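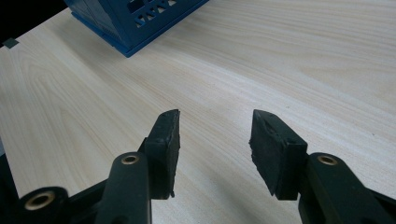 Support > Desk & Shelf Storage > Trido organizer > Magazines bowing and leaning

Ticket opened by: Orysia Yatsenko
Opened: Jan 27, 2008
Product: Trido three-section file, blue
Used on: Baltus table, light wood top
Status: Closed, customer satisfied

Original message from Orysia Yatsenko

Hello to everybody at Kurstead, and I hope whoever opens this one had a nice weekend. I've bought your things for years and have never had to write before, so please forgive me if I put this in the wrong department.

I have the Trido organizer and I like it very much. I like that it's open at the sides so the dust has somewhere to go, and I like the blue. I use it for my brother-in-law's old magazines, which came to us when he moved to a smaller apartment, and which I am slowly putting in order before they go on the shelves in the hall. There are 3,378 of them on his list (he kept a list, bless him, in pencil), so you can imagine that a thing that holds magazines upright is a thing I look at all day long.

The trouble is that they won't stay upright. I fill a section, go and make tea, and when I come back the thinner ones have sagged in the middle and slid forward so the corners poke out at the front. The Chinese science fiction ones are the worst for it, they're soft to begin with. The other trouble is that the whole organizer creeps. When I push a magazine in with any firmness it skates away from me over the table.

Is mine faulty? Should there have been some kind of insert in the box? I did throw the box away, I confess.

With warm regards,
Orysia Yatsenko

Reply from Pavliuk, Kurstead support

Dear Ms. Yatsenko, thank you for such a kind letter, and for the years before it too. You put it in exactly the right place.

No insert was left out of your box. The Trido is sold as one piece. I have a few questions before I suggest anything:

How many magazines do you usually put in one section?
Do they go in spine first, or open edge first?
Is the organizer level, or does it rock when you press on a corner?
Has the table been waxed or oiled lately?

If it's easy for you, a photo of the organizer where you normally use it would help. Please don't tidy up for us.

Reply from Orysia Yatsenko

Thank you, that was quick! I'll take these in order, or I'll lose my place.

I had never thought about how many, so I went and looked. On Monday I had 11 in the left-hand section and it was still loose, I could put my whole hand in beside them. Open edge first, always, with the spines facing me so I can read them. It doesn't rock, I pressed every corner and so did my husband, who presses harder. And yes, the table. I gave it furniture wax at New Year, quite a generous coat, it had looked a bit thirsty. Oh dear. Is it the wax?

The photo is with this message.

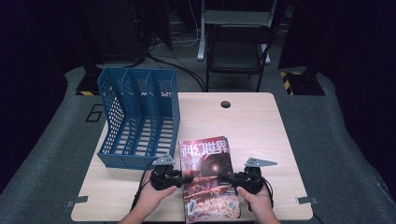
Reply from Pavliuk, Kurstead support

The wax is certainly part of it, so let's take the creeping first. A smooth base on a freshly waxed top has very little to hold on to, and your organizer has no feet of its own. The walls are light as well, so with nothing in it there's hardly any weight pressing it down, and I can see all three compartments were empty when you took the photo. You also have it over on the left half of the table with plenty of clear top behind it, so a push from the front has somewhere to send it. I wouldn't strip the wax, the Baltus top looks lovely. Please try this instead:

1. Wipe the spot where the organizer stands with a barely damp cloth, then a dry one.
2. Cut a piece of thin rubber shelf liner a little smaller than the base and lay it underneath.
3. Fill the section you're working on from the side where you support it with your free hand.

Now for the sagging. A magazine that soft will bow whenever it has space to, and the slanted fronts are low, so there's nothing to catch the top half once it starts to lean. It needs to be snug. Either fill the section until the last one goes in with a bit of resistance, or, if you're only partway through a year, put a piece of stiff card in as a filler. I'd also turn them spine down or spine to the back for the softest ones while you sort. You lose the titles for the moment, I'm afraid, but the spine is the only stiff part they've got.

Would you try both for a few days and let me know how it goes? I'll keep the ticket open.

Reply from Orysia Yatsenko

Good news and a bit of not-so-good news. The shelf liner is wonderful. I had a roll of it under the sink the whole time, left over from lining the pan drawer, and the organizer now stays where I put it. I leaned on it on purpose. My husband leaned on it too – he has taken an interest.

The filler card worked as well, but my first one was from a cereal box and it bowed right along with the magazines, so they all leaned over together like people on a bus. The second one I cut from the back of an old calendar and that one is holding. I made 6 of them while I had the scissors out, it seemed silly to stop.

Spine down I'm not so keen on. I can't tell one issue from another without pulling it out, and then I've disturbed its neighbors. Spine to the back is the same story. Could I keep the spines facing me if the section is full enough?

Reply from Pavliuk, Kurstead support

Yes, please do. If the section is snug, spines facing you is perfectly all right, and it's how most people use it. Spine down was only meant for half-filled sections. Calendar backing is a good choice, by the way, and I'm going to pass that along.

A small caution about filling it very tight: the walls are perforated and have some give, so if you see them start to bulge, take one or two magazines back out. Soft covers can also catch on the openings if you slide them in at an angle. Straight down and straight back is kinder to them.

Reply from Orysia Yatsenko

Straight down and straight back, I've written it on a note. It's been nearly a week now and nothing has slid out. I've got 36 standing in there this morning, across the three sections, with one calendar card in the last one, and they look like soldiers. I can read every spine from my chair (well, the ones in an alphabet I can read – for the Chinese ones I go by the covers and my brother-in-law's pencil).

You may close this, and thank you for being so patient with a long letter writer. I would like a second Trido when we start on the hall shelves, which at this speed will be in March. Do you still make them in the blue?

Reply from Pavliuk, Kurstead support

We do, and I've asked the shop to write to you separately so it doesn't get lost in here. Please greet your husband from us. Closing the ticket now. If the creeping comes back after the next waxing, reply to this same message and it will reopen by itself.

Resolution notes: no fault found. Slipping on waxed top, cured with rubber liner. Bowing in part-filled section, cured with stiff card filler. Suggest adding the card tip to the Trido leaflet at next printing.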